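November, workshop notebook
Drirnholm walk-through, room 2 (the Hemmin vault)

Start 9:20. Main job was the pressure plate reset. It has been sticking when a group steps off too fast, and the door controller then thinks someone is still standing on it. The next group gets a vault that is already open, which kills the whole opening beat.

Took the plate up. Grit under the left hinge side, plus the return spring has gone soft. Swapped the spring for one of the heavier ones from the Cledel spares. Too stiff at first, a child would not have tripped it. Backed off the preload by two turns and it trips under my toolbag now, which is a fair stand-in for a small kid.

Controller side: I raised the release delay from 2 seconds to 3. Dorin thinks this should be done in the show program and not on the board. He is probably right, but the show program is shared with the Wondutik build and I did not want to touch it before the weekend.

Cycled the plate 40 times by hand. Missed once, on number 14, and I think I was leaning on the edge. Will do another run with people on it.

Fog machine
Still spitting at startup. Heater comes up fine, pump runs early. Put a hold on the pump until the ready signal is in. The ready line was wired to nothing – found it coiled up behind the cabinet with tape on the end. Landed it on the spare input and labeled it. One clean start afterward, need more before I call it done.

Fluid is the old mix. We should go through what is left before opening the new jug, they leave different residue on the lenses.

Audio
Voice line at the vault door is too quiet once the wind track is up. Dropped the wind for the length of the line plus a second on each side. Dorin Tudose listened from the back corner and could follow every word. From the entrance it is still a bit thin. The speaker there faces the curtain, so it may need to come down and be turned. Ladder job, not today.

The second clue in the room is audio only. We had complaints from the last test group that they missed it and had no way to hear it again. Options:

1. Repeat it every 2 minutes until solved. Easy, but it gets annoying and the groups who are thinking hard will be interrupted.

2. Give them a button. I like this one. We have arcade buttons left over from the Cledel job, and the carved panel has a blank spot at a good height.

3. Put the same clue on the wall in symbols. More paint work, and it probably makes the room too easy.

Going with the button unless someone objects.

Props
Stone tiles for the puzzle table: corners are chipping and white foam shows through. Touched up the worst ones with the gray-brown mix. The coating is the real problem. It is rated for 2,000 handlings according to my own guess from the first build, so take that for what it is worth. Next set should get a second hard coat before paint.
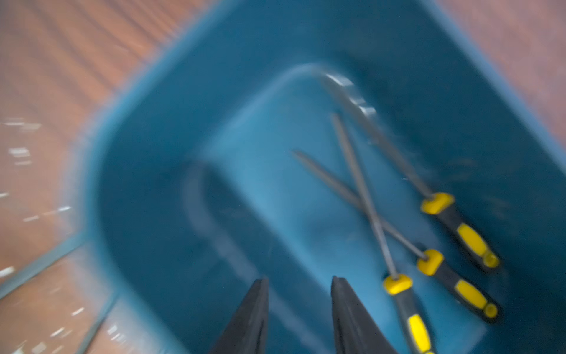

To do next
- Button for the audio clue: cut the panel, run cable, add input to the show program
- Full run of the plate with a test group, at least one small kid
- Turn the entrance speaker
- Ask Dorin about moving the release delay off the board
- Order springs, we are down to the last two heavy ones
- Fog: ten cold starts, write down each one

Stopped 4:45. Room 2 powered down, door left unlatched.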